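Sasard Cardboard Desk Organizer, 10 slots
Reviewed by Muammer Saraç, September 16, 2026

I'm going to gush a little over a cardboard box with dividers in it, so bear with me! We bought the Sasard in February for the office in Bramwell, mostly for the petty cash and receipts that used to float between two desks and somebody's coat pocket. It comes flat, brown and totally plain, and it took me 12 minutes to put together (the dividers slot into each other, no glue, no tape).

The layout is two columns of five compartments, and that turned out to be just right for us. Folded papers and envelopes stand up on their own, and bills go in upright with the end sticking out, so you can grab one without digging.
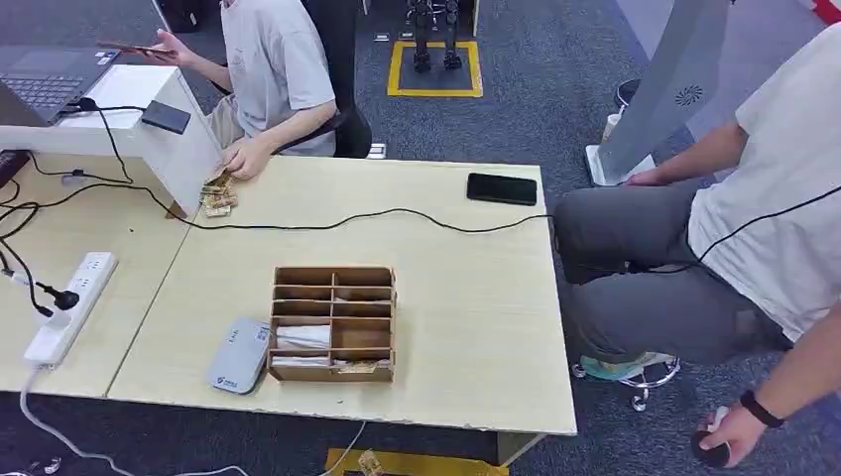

I used to have a Coro mesh tray, and it was fine, but everything ended up in one pile by lunchtime. With the Sasard I can reach over in the middle of a phone call and get the right envelope – I love that. It's light, too, so it slides out of the way when we need the desk for something else.

Downsides? Coins sink to the bottom and you have to tip the whole thing to get them out. One corner has gone a bit soft after 6 months or so of being shoved around. And please keep your coffee away from it.

Would I buy it again? Yes, and I already have – the second one is at home, full of seed packets.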